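Skedness Reuse Workshop
Bench and electrical inspection, November
Checked by: Josphat Mushi
Read and countersigned: Uyên Hà

1. Exits and walkways
Rear exit clear: Yes
Trolley lane clear: No
Comment: Third inspection running with pallets over the yellow line. I was told they had "just come in". They had a layer of dust on them.

2. Extinguishers
In date: Yes
On their hooks: One missing, Weka room
Comment: Found behind the door, holding it open. Put back.

3. Mains leads and test labels
Register total: 2,598 items
Labels sampled: 218
Labels legible: 203
Comment: The register says everything passed. I would like to know how, when fifteen labels can't be read at all. Treat those leads as untested until somebody shows me a result.

4. Open machines on the bench
Mains lead out before the cover comes off: Yes, where I looked
Loose screws in a tray: Mostly
Comment: People behave when they see a clipboard, so I give this one limited weight. I'd sooner see the unplugged leads hung up where anyone can check them.

Processor sockets stay on the list. Bent pins are a cost and not an injury, I know, but a board that has been damaged and passed on is still our fault. Load plate up and lever clear before the chip goes anywhere near.
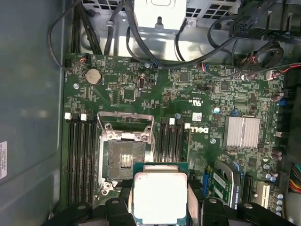 5. Static mats
Mats present: Yes
Earth leads connected: Two not
Comment: The Turnasine mats came with a leaflet promising "complete protection". A mat that isn't plugged into anything is a place mat. Reconnected both – please leave them alone.

6. Lifting and storage
Shelf limit shown: 400 kg, Khương bay
Load known: No
Comment: Nobody could tell me what is up there. Weigh it or thin it out before the next delivery.

Outcome: Pass with actions on 1, 3 and 6.
U.H.: Agreed, except item 1. I'd have failed it.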